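Visit report: Krasniqi furniture service center, Drokcombe

Submitted by Luzius Sutter
Visit date: March 30, 2019

The Krasniqi service center in Drokcombe repairs, refits and re-finishes furniture for rental apartments. I attended the spring open day with a group from Sulden, mainly to see how the handling cell was being introduced and what it has done to the job descriptions on the floor. The tour took most of the morning. Our guide was Kazimiera Ziółkowski, who runs the planning office and was a bench hand there for many years.

Intake is still manual. Pieces arrive on pallets, are labeled, photographed and given a work order. The site handled 3647 work orders last year. Every order gets a condition sheet, and the sheet decides whether the piece goes to a bench or to the cell. Upholstered goods always go to a bench. Cabinets and low units with flat panels may go to either.

The cell does three jobs at present: opening and closing doors and drawers for a hinge check, clearing small items left in or beside the furniture, and holding panels while a person fastens them. The third job is the newest and runs at reduced speed. An operator stands at a marked line with an enabling switch. If the switch is released, the arm holds position and does not drop the part. We saw this tested twice.

Programming was the part I had come for. New tasks are first worked out in simulation, on two workstations in what used to be the pattern store. The software is called Drorka. The planners build a room with furniture and loose objects, then move the gripper through the task from its own point of view. Floor finish, panel color and clutter are changed from one trial to the next, so that a routine does not depend on one particular arrangement. Wall space in the room is given over to printouts of trial setups with notes in pencil.

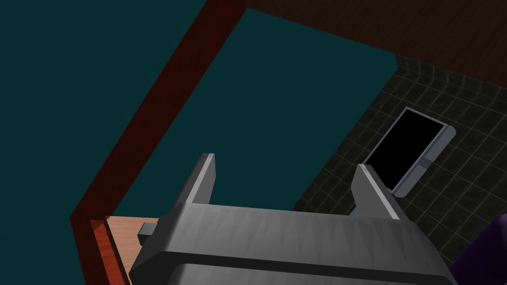

Simulated view over the gripper, fingers apart. Teal panel with reddish-brown wood edging; black-screened device on the tiles at right.

A routine must complete 200 simulated trials without a collision before it is loaded in the cell. After that it runs on scrap units for one shift. Ms. Ziółkowski said the figure was chosen by the floor staff and the planners together, and that an earlier, lower threshold had been dropped when a drawer front was cracked on the first day. The limit on finger force was lowered at the same time.

I asked what happens with thin objects lying flat, such as phones or remote controls. These are the hardest items to clear. A two-finger grip needs an edge to work on, and a flat device on a hard floor offers very little of one. The current rule is that the cell stops and calls the operator. A routine that drags the object to a ledge first has been written but is not released.

Staffing. There are 18 people on the production floor, the same number as before the cell was installed. Two bench hands moved to the simulation room after a training course that began in July. Both kept their grade and pay, and both still work one day a week at the bench. Their knowledge of how a warped door behaves was described as more useful to the planners than prior experience with software. One of them told me he missed the noise for the first month and then stopped missing it.

For those who stayed on the floor, the main change is in lifting. The holding task has removed most of the overhead panel work, and the older hands spoke well of it. The complaints concerned waiting. When the cell calls for help, the nearest person has to leave a bench job, walk over, clear the fault and sign the log. On a bad shift this breaks up the work considerably. The log is read every week, and a separate call rota was being tried at the time of our visit. Opinion on it was divided.

The second complaint was about training time. The operator course takes two days, which the staff consider short. Management has agreed to add a half day on fault recovery.

Costs were not discussed in detail. The simulation room was fitted out with existing furniture and the floor area of the cell was freed by removing a paint rack. Guarding was bought new. The arm has a scheduled inspection every 300 operating hours, carried out by the supplier, during which the holding task reverts to two people.

Points to follow up for Sulden:

Request a copy of the condition sheet. Ours does not record loose items, and theirs has a line for them.

Ask whether the call rota was kept, and who carries it on the late shift.

Find out if our own bench hands would be interested in a day in the Drokcombe simulation room. Ms. Ziółkowski offered two places and needs names in advance.

Parking is behind the loading dock. Safety shoes are required past intake and can be borrowed at the front desk in most sizes.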